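Brollenska Loft 2: mein kleines Ferienapartment-Hotel in Grirnham

Apartment mit Kitchenette, Schlafsofa und Hofblick
Artikelnummer 2126
Buchbar ab 2 Nächten

Beschreibung | Ausstattung | Lage | Preise und Buchung | Fragen

Beschreibung

Hallo und schön, dass ihr hier gelandet seid! Ich vermiete im Brollenska, einem alten Handelshaus in Grirnham, ein paar Apartments mit Hotelservice, und das Loft 2 ist mir davon ehrlich gesagt das liebste. Eigentlich darf man ja kein Lieblingszimmer haben. Ich habe aber selbst fast einen ganzen Winter darin gewohnt, während oben das Dach gemacht wurde, und kenne deshalb jede Diele (die dritte vor dem Bad knarrt, die ist auch durch Zureden nicht davon abzubringen).

Das Loft liegt im zweiten Stock zum Hof hin. Früher war hier das Kontor, und als wir die abgehängte Decke herausgenommen haben, kamen die alten Balken zum Vorschein. Die sind geblieben, nur gebürstet und geölt. Die Wände haben einen Kalkputz in einem warmen Grau, der Boden ist geschliffene Kiefer, und in der Fensternische steht eine Bank, auf der man wunderbar seinen Kaffee trinken kann. Morgens kommt die Sonne dort schräg herein, ab dem Mittag wird es schattig. Im Sommer bin ich darüber froh, im November mache ich halt eher das Licht an.

Die Möbel stammen zum größten Teil von Peltonen, einer kleinen Werkstatt am Kanal, die auch unsere Rezeption gebaut hat. Bett, Esstisch, Garderobe und die Bank sind alle aus derselben Esche. Ich wollte nichts, was nach Möbelkatalog aussieht, und ich wollte auch nichts, bei dem ich jedes Mal zusammenzucke, wenn jemand ein Glas darauf abstellt. Die Sachen dürfen benutzt werden!

Das Loft passt gut für zwei Erwachsene oder für eine kleine Familie. Auf dem Schlafsofa ist Platz für zwei Kinder oder einen nicht allzu langen Erwachsenen. Zu viert mit lauter Großen würde ich es für ein Wochenende noch machen, für eine ganze Woche nehmt lieber das Clillora-Apartment nebenan, da gibt es eine richtige zweite Schlafkammer mit Tür.

Ausstattung

Schlafen
Doppelbett, 160 mal 200, mit zwei getrennten Matratzen. Wer es fester mag, schreibt mir bitte vorher kurz, dann lege ich die härtere ein. Dazu Daunendecken, auf Wunsch auch Allergikerdecken. Verdunkelungsvorhänge an beiden Fenstern. Das Schlafsofa wird nur bezogen, wenn ihr es bei der Buchung mit angebt.

Bad
Ebenerdige Dusche, Fußbodenheizung, Föhn, große Handtücher. Seife und Shampoo stehen in Nachfüllspendern bereit. Eine Badewanne haben wir leider in keinem der Apartments – die Decken tragen das nicht, ich habe wirklich gefragt.

Kitchenette
Zwei Induktionsfelder, Kühlschrank mit Gefrierfach, Spülbecken, Filterkaffeemaschine und Wasserkocher. Öl, Salz, Pfeffer und Tee sind da. Einen großen Braten würde ich hier nicht planen, aber Nudeln, Pfannkuchen und ein anständiges Frühstück gehen prima. Abwaschen bitte vor der Abreise, eine Spülmaschine passte beim besten Willen nicht mehr rein.

Arbeiten
WLAN läuft stabil, auch für Videogespräche. Am Esstisch gibt es zwei Steckdosen in der Wand und eine im Boden. Einen höhenverstellbaren Schreibtisch habe ich nur im Erdgeschoss, den könnt ihr tageweise mitnutzen.

Sonstiges
Fernseher auf einem Rollwagen (den kann man auch komplett in die Garderobe schieben), Bügeleisen, Regenschirme, ein Regal mit Büchern zum Tauschen. Waschmaschine und Trockner stehen im Keller und sind für alle Gäste da.

Für Familien

Ich bekomme dazu so viele Nachrichten, dass ich es mal gesammelt aufschreibe. Ein Reisebett und ein Hochstuhl kosten nichts extra, ich muss es nur vorher wissen, weil beides durchs Haus wandert. Wickelauflage und Töpfchen ebenso. Kinderwagen können unten im Durchgang stehen, der ist abends abgeschlossen. Ein Treppengitter gibt es nur am oberen Absatz, unten ließ es sich am alten Geländer nicht befestigen.

Neben dem Frühstücksraum haben wir eine Spielecke mit Bilderbüchern, Bausteinen und Küchenspielzeug. Die ist den ganzen Tag offen, und ihr dürft gern Sachen mit hochnehmen, solange sie am Ende wieder unten landen. Der Hof ist umschlossen, allerdings fährt morgens der Bäcker rein, also bitte vor acht ein Auge auf die Kleinen haben.

Lage

Zum Bahnhof lauft ihr zehn Minuten, immer geradeaus durch die Kanalstraße. In die Altstadt ist es noch kürzer. Direkt gegenüber ist ein Café, das früh aufmacht, und samstags baut sich der Markt fast bis vor unsere Haustür auf. Das ist herrlich, wenn man Käse liebt, und eher unpraktisch, wenn man mit dem Auto anreisen will. Kommt an Markttagen bitte über die Rückseite, die Einfahrt ist ausgeschildert.

Parken könnt ihr auf einem unserer Stellplätze im Hof, solange noch einer frei ist. Reservieren lohnt sich. Fahrräder kommen in den Schuppen, den Schlüssel gibt es an der Rezeption.

Nachts ist es zum Hof hin sehr ruhig. Man hört die Kirchenglocken, aber zwischen zehn und sieben schweigen die zum Glück.

Was sich gerade tut

Im Erdgeschoss bekommen wir einen neuen Frühstücksraum! Die Arbeiten beginnen am Dienstag, 2. April, und sollen im September fertig sein. Gearbeitet wird werktags zwischen neun und vier, im Loft 2 bekommt man davon nach meiner Einschätzung wenig mit, weil es auf der anderen Seite liegt. Ein bisschen Bohren wird sich trotzdem nicht vermeiden lassen. So lange servieren wir das Frühstück im kleinen Saal im ersten Stock, oder ich stelle euch einen Korb vor die Tür. Viele mögen den Korb inzwischen lieber, vielleicht behalte ich das bei. 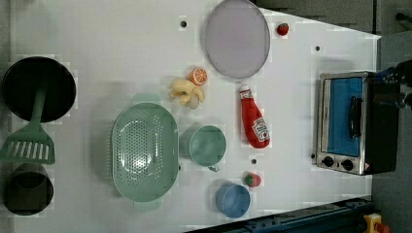

Preise und Buchung

Die Nacht kostet in der Nebensaison weniger als im Sommer, den tagesaktuellen Preis seht ihr im Kalender, sobald ihr eure Daten eingebt. Bettwäsche, Handtücher und Endreinigung sind immer drin, ich finde diese nachträglichen Zuschläge furchtbar. Frühstück könnt ihr dazubuchen, auch noch am Vorabend bis sechs.

Ab sieben Nächten wird es automatisch günstiger. Wer länger als einen Monat bleiben möchte, schreibt mir am besten direkt, dann rechne ich etwas aus.

Anreise ab 15 Uhr, Abreise bis 11 Uhr. Wenn ihr später kommt, gibt es einen Schlüsselkasten am Hoftor, den Code schicke ich am Anreisetag. Gepäck dürft ihr gern schon vormittags abstellen.

Kostenlos stornieren könnt ihr bis eine Woche vor Anreise. Danach berechne ich die erste Nacht.

Treuepunkte: Wer bei uns direkt bucht, sammelt Punkte. Bei 4000 gibt es eine Nacht geschenkt, einlösbar in allen Apartments außer an den Feiertagen.

Fragen, die oft kommen

Sind Hunde erlaubt?
Ja, einer pro Apartment, gegen einen kleinen Aufpreis für die Reinigung. Aufs Sofa bitte nur mit Decke, die liegt in der Garderobe.

Gibt es einen Aufzug?
Leider nein. Zum Loft 2 geht es über zwei Treppen, die zweite ist etwas steil. Mit dem Gepäck helfe ich gern, sagt einfach Bescheid. Wer schlecht zu Fuß ist, ist im Gartenzimmer im Erdgeschoss besser aufgehoben, sobald der Umbau durch ist.

Wird es im Sommer heiß?
Durch die dicken Mauern bleibt es lange angenehm. Eine Klimaanlage gibt es nicht, einen Ventilator bringe ich euch hoch.

Kann man das Loft und das Clillora-Apartment zusammen mieten?
Kann man! Die beiden teilen sich einen kleinen Flur, den man nach vorne abschließen kann. Für zwei befreundete Familien ist das richtig nett. Bitte dafür nicht über den Kalender buchen, sondern eine Nachricht schicken, sonst schnappt euch jemand die andere Hälfte weg.

Darf man rauchen?
Im Hof ja, drinnen nicht, auch nicht am offenen Fenster.

Das könnte euch auch gefallen
Clillora-Apartment, erster Stock mit Schlafkammer
Gartenzimmer, Erdgeschoss, zurzeit nicht buchbar
Frühstückskorb für zwei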